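The great cable sort, part one

April 20, 2025

So I finally did it. I dealt with the wires. If you've been reading for a while you'll remember the box under the stairs that came with us from Gistthorpe and never got opened, except for the time I went in after a phone charger and came out with a lamp cord. Seven years we've been stepping around that thing!

What pushed me over the edge was Gifty Sowah, my neighbor, asking to borrow a speaker wire. I said sure, give me a minute. Forty minutes later I was sitting on the floor with a lap full of spaghetti and she'd gone home and ordered one.

I didn't want to spend much (I have a history of buying organizers and then having to organize the organizers), so it was plastic baskets and nothing fancier. I like the kind with the little square holes. You can see what's in them from the side, they don't collect dust in the corners the way solid bins do, and you can poke a twist tie through a hole and hang a label off it. The set was 32 dollars at Darko, down on Vilargate Road, and I was very proud of myself for walking past the ones with lids.

My one rule was that everything starts in a single basket. All of it, no peeking, no "oh this one's obviously good." Then you pull things out one piece at a time and they go somewhere else. It sounds slow and it is slow, but when I tried sorting straight from the box I just kept moving the same knot from my left knee to my right knee.

The thin wires are the worst of the bunch, by the way. Thick cords you can at least bully. The skinny ones slide over the side the second you pull on anything, and then you've got a second tangle on the table that's somehow attached to the first. 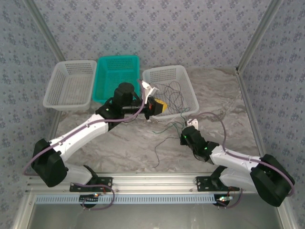 Which basket gets what

White, on the right: the unsorted pile. Thin stuff in dark green, black and gray, all knotted up together and creeping out over the front.

Teal: keepers. I wanted the good basket to be a different color so I wouldn't toss something useful into the wrong one while thinking about lunch. Anything I can name and still own the gadget for goes in teal.

White, on the left: goodbye. Frayed ends, mystery plugs, the charger for a Ferov radio I gave away two apartments ago.

If I can't decide in the time it takes to sip my coffee, it's a goodbye. My sister thinks that's reckless. My sister has a drawer that won't close.

A few things I'd tell myself if I were starting over: work from the loose ends in, and never yank. Do it on a hard tabletop, because carpet grabs everything. And have your twist ties cut before you start, or you'll be holding a beautiful neat coil with both hands and nothing to tie it with. Ask me how many times.

Part two will be labels, probably in May, once I've settled on tags or tape. If you've got strong feelings about masking tape, the comments are open.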